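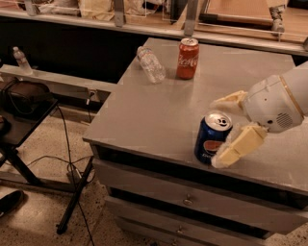

Planning the spend for next year has mostly meant deciding what not to buy, so I'm writing it down in this README where the rest of the group can argue with it. The big question is grippers. We run parallel fingers with a soft translucent lining on the inside, and most of the collection is tabletop tidying on top of the gray drawer cabinet. You'd think a Pepsi can would be the easy one, and I did budget as if it were, but an open can, a Coke can farther back and an empty plastic bottle lying on its side are three pretty different jobs for the same pair of fingers. The ridged bottle walls are what got me pricing softer pads in the first place!

Last updated: October

Print this page | E-mail this page

# Plarkstead tabletop set: data card and equipment plan

## What's in it

497 episodes, all cans and bottles, all on the cabinet. 205 of them are single-can grasps and the rest are mixed. Every episode has the head camera view, the joint states and a short text label. Mahsa Salehi wrote the labels and Oduor Kinyua checked them, so if a label looks odd to you, ask Oduor before you "fix" it (please).

The drawers are not part of any task yet. They have little round knobs and I'd love to get to them, but see the budget below.

## What we want to buy

**Finger pads.** Top of the list. I'm asking for 50 pairs from Cavero, which sounds like a lot until you've changed a few. They come in packs of ten and the price per pair only gets decent at five packs. We'd share with the Iveck bench, who use the same size, and Njoroge Kaijage has already said they'll pay for their part.

**A second wrist.** I go back and forth on this one. Mwaipopo quoted us a lead time of 57 working days, and if a wrist goes down in the middle of a collection run that's most of a quarter gone. On the other hand it's the most expensive line in the plan – more than everything else put together – and the one we have is fine. Hartmut Thiele wants it in. I've put it in as optional, which pleases neither of us.

**Cable covers.** Cheap, dull, should have been in last year's order. There's a thin cable looping across the floor between the low table and the cabinet and I would like to stop stepping over them.

**Cans and bottles.** Yes, this is a real line! Anselmo Apaza buys them with his own card and then has to claim them back, and I'd like a small standing amount so he can stop doing that.

## What we're leaving out

- A new cabinet. The smooth top gives reflections, the red can especially, and I've been asked if a matte one would be better. Maybe, but then the old episodes and the new ones don't match, and I'd want that to be a separate set with its own card.
- A bigger arm. We lift soda cans.
- More storage on the server. We're OK until spring if people clear out their duplicates.

## Known problems with the data

Lighting is on the brown side in a lot of episodes, and colors near the front of the cabinet come out duller than they should. Can logos are only partly readable in places. Don't use this set to test text reading. The background has bags, posts and a metal rail in it, so crop if your model gets distracted by that sort of thing.

## Getting changes in

Comments on the plan by Wednesday, and after that it goes to Hartmut with whatever numbers are in the sheet. Corrections to the data card can come any time. Open an issue and tag me or Oduor.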